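工作场所自动化 第6讲讲义(学生版,未校对)
主题:叠衣工位上了机械臂以后,人在干什么

上周没讲完的先补一句:“替代率”这个词考试里别用,用“任务重新分配”。一个岗位拆成任务,任务再拆成动作,自动化一般从动作那一层开始啃,啃到哪算哪。

案例:Prolwood,做成衣退货整理的,主仓在Haststead。退回来的衣服要查、要叠、要重新上架。原来一条线全靠手,一班30人。现在试叠衣单元,内部项目名叫Bogdan(别问为什么叫这个,材料里没写)。
阅读材料:Serpil Yaman的访谈摘录,第17页往后。周五之前看完,小组讨论要用。

一、先看工位,别先看机器

大家习惯一上来问机械手能抓多重、精度多少。先不管。先问:人站哪,手伸到哪,谁离谁多远。叠衣单元旁边人照样要干活,桌子对面可能就是同事的台面。布局图上画的“人员区”和“设备区”是两块颜色,现场往往挨着。

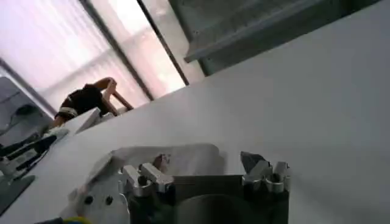 图1 夹爪与桌子对面俯身干活的人

讨论题:如果你是班组长,这个距离你会怎么定?写进作业指导书还是口头交代?两种做法出了事责任不一样,想清楚再答。

二、任务怎么重新分

访谈里Yaman按叠一件T恤拆,顺序大致是这样:
取衣,人
铺平,人先铺,机器再试
对折,机器
歪了重来,人
放回架上,人
记录,人(新增的)

注意最后一项。以前没有。叠坏一次要写一句原因,面料、印花位置、领口朝向,都要写。工人原话:“以前叠完就完了,现在叠完还要解释。”这就是教科书里说的隐性知识显性化,讲起来好听,做起来是多出来的活,而且工时表里没给这块留时间。

再一个,软的东西难。箱子是硬的,抓哪都是箱子。T恤一提就变形,下摆折一角,轮廓全变了,程序要重新认。人的手对这个没感觉,抖一下就平了。所以所谓“简单劳动”这个说法要打引号,简单是对谁简单。

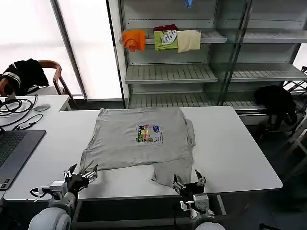
本页最后修改:8月 下午

接着说技能。两种说法,都要会:
去技能化:人只剩递衣服、收拾残局,原来叠得快的老师傅优势没了。
再技能化:人要学会看机器什么时候要出错,提前按停,这个也是本事。
Prolwood的情况两种都有,分人。年纪轻的大多被叫去学调试,老员工留在取衣那头。Yaman对这点意见很大,她说培训名单是主管定的,没公开过标准。她自己叠了多年,哪种布会打滑一摸就知道,结果培训没她,调试的人反而天天来问她。问了也不算工时。

这段请重点读,期末论文可以写。关键词:技能的承认。谁的经验进了系统,谁的名字进了工资单,两件事。

三、节奏

自动化以后节奏谁定?老线上是人定的,累了慢一点,旁边人帮一把,计件归计件,中间有松紧。叠衣单元是一件一件走,机器等人的时候屏幕上会显示等待。没有人规定不许让机器等,可是那个等待时间会被统计。班后会上念出来。念了两周大家就开始抢着喂衣服了,腰不好的也抢。

管理层的目标是一班200件走单元,其余照旧手工。数字本身不算高,问题在它怎么来的:试运行时有工程师在旁边盯着,随时帮忙理衣服,那个人力没算进去。看任何自动化数据都先问这一句,旁边站着几个人,他们的工时记在那儿。 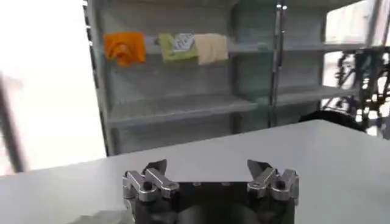 对比一下Zitcombe那个仓,同一家公司,做法不同。那边等待时间只给维修看,不进班后会。培训也是报名加轮换,每人轮2周,轮完可以选留在哪头。访谈里那边的抱怨少很多,主要嫌噪音和换班表乱。设备差不多,制度不一样,结果就不一样。写论文的同学注意,别把两个仓直接当对照组,人员结构、班次都不同,只能说提示,不能说证明。

四、要问的问题(小组作业从里面挑)

机器停了谁有权重启?
叠错的衣服算谁的次品?
新增的记录工作付不付钱,按什么付?
工人能不能看到关于自己的统计?
撤掉单元的条件有没有写下来?

最后一条经常没人写。上设备有审批表,撤设备没有,于是不好用也摆着,人绕着它干活。

作业:每组交一页,画出叠一件T恤的任务分配,改造前改造后各一张。手画可以,拍清楚。文字部分不要抄访谈,用自己的话。引Yaman的话要标页码,上回有三组没标,扣了分的自己去改。

下次讲协商和工会那块,讲义还没写完,写完再传。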